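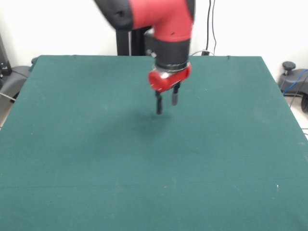 July
By Gheorghița Rusu

Tuvau's only roundabout will keep its name for another year, after council sat until 10.40 on Thursday night and failed to agree on a better one.

The roundabout, at the corner of Lilia Street and the highway, has been known on maps as Intersection 319 since it opened. Residents call it several other things, mostly during the school run.

Council had asked locals to send in ideas and set aside $1000 for a new sign. Two names made the shortlist: Klinhom Circle, after the creek that floods it, and Trukero Place, after the haulage yard whose trailers keep flattening the garden bed in the middle.

Supporters of Klinhom said the creek was there first. Supporters of Trukero said that, on most weekdays, so were the trucks.

Cr Krum Mladenović moved that the two names be combined. The motion lapsed without a seconder, as did his follow-up, which was to combine them in the other order.

"I was trying to be helpful," he told the Tuvau paper in the car park afterwards. "I won't make a habit of it."

A third proposal, to remove the roundabout and put back the give way sign, drew the only applause of the night from the public gallery. It was ruled out of order – the give way sign has been sold.

Staff will now prepare a report on how other towns name their roundabouts. The $1000 stays in the signage budget, less the cost of the report.

The garden bed is to be replanted in spring with something low and hardy. Drivers heading for the tip are asked to go around it.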